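Stokomcombe Shared Workshop
Two-Arm Build, Evening Course
Handout 7: Collision shapes for thin and hollow objects

Read this before the Monday session. Bring the arm model from Handout 3 with the joint limits already entered. Anyone still missing the left wrist limits should copy them from Nerys Cadwaladr's file on the shop drive.

1. Visual mesh and collision mesh

Every object in the simulator has two shapes. The visual mesh is drawn on screen. The collision mesh is what the physics solver uses for contact. They are stored separately and can differ a great deal. When a finger stops short of a surface, or sinks into it, look at the collision mesh first and the controller second.

The default importer wraps a convex hull around each part. A hull is fast and stable. It also fills every hole, so a cup becomes a solid plug and a wire rack becomes a block. For pushing a box across a table this does no harm. For the bench task it makes the slots in the rack unusable.

2. Modeling the rack

Build the rack from capsules, one per straight rod. Use the measured rod radius plus a small contact margin. Keep the margin the same for all rods. Bends can be left as two capsules that overlap at the corner.

Do not use the raw triangle mesh as the collision shape. Thin triangles allow a fingertip to pass through between two solver steps. If the step size cannot be reduced, increase the number of substeps to 8 and test again.

Group the capsules under one rigid body. Set mass and inertia by hand from the weighed part. If inertia is computed from overlapping capsules, the corners are counted twice and the rack swings too slowly when lifted.

3. Modeling the cup

Split the wall into 19 flat convex slabs arranged in a ring, with one disc for the base. Fewer slabs give a visible rocking motion when the rim is on the table. The slabs must follow the taper. A straight-sided ring puts the finger contacts at the wrong height.

Friction goes on the cup and on the fingertip pads. The solver combines the two values, so write both in your log.

4. Reference views, bench task
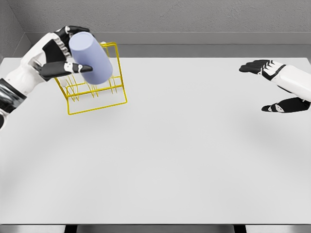
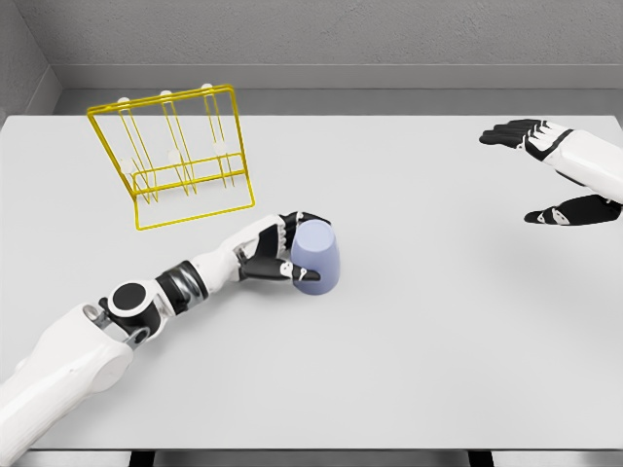
Rack and cup on the table, left hand on the cup, right hand open. 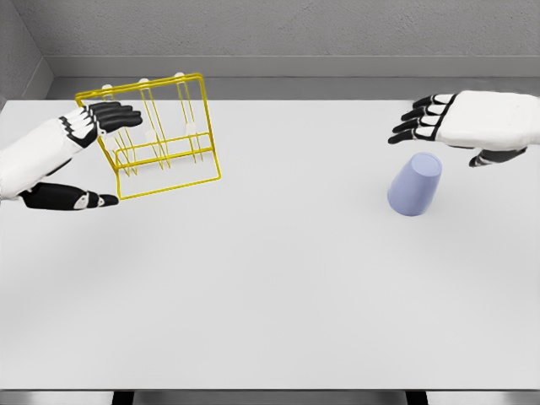 5. Unintended contact

A hand closing on one object can also catch a neighbor. Log contact pairs by body name, with the time of first contact and the peak normal force. Filter out pairs between links of the same finger. What remains should be short enough to read by eye.

Check three pairs in particular: cup to rack, thumb to rack, and rack to table. A cup-to-rack force that stays high while neither arm is moving usually means that two collision shapes overlap. Pause the run, turn on the collision overlay, and inspect the rods nearest the rim.

6. To hand in

Your rack file, your cup file, and one contact log from a full run. Name the folder with your surname and the handout number. Ifor Watkins will load each set on the shop computer, so use relative paths only.

Fingertip pads for the physical hands are on order from Cernport and are expected in May. Until then, keep the pad friction value given in Handout 3.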